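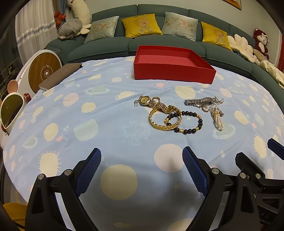 4. Recording a Pick-and-Place Session

Members of the Plumden student robotics club record all jewelry-sorting sessions with the hand-held gripper. The task is to move each item from the table into the open box. Set the box near the far edge of the table, behind the items, with the opening clear. Group the items near the center so that some overlap, as where the gold bangle lies across the beaded bracelet. A patterned tablecloth may be used.

4.1 Before recording

1. Check that both blue grip pads are seated flat on the inner faces of the fingers.
2. Open and close the fingers 3 times. They must move freely.
3. Hold the gripper over the items with the fingers open. Both finger tips must be in view.
4. Enter the session number and your name in the log.

4.2 Recording

1. Start the recording and hold still until the light is steady.
2. Pick one item at a time. Take watches by the band - do not grip the dial.
3. Lower the item into the box before opening the fingers.
4. Repeat until the table is clear, then stop the recording.

Note: If an item is dropped on the floor, stop and mark the session as partial. Do not delete it.

CAUTION: Do not pull on bead or pearl strands that are caught under another item. Lift the top item first.

4.3 After recording

Copy the files to the Follham drive. Sessions 1 to 147 use the old folder layout and must not be renamed. Report worn pads to Mohit Ahuja. Spare pads are in drawer 21.

Revised August 2026, Jiahui Qian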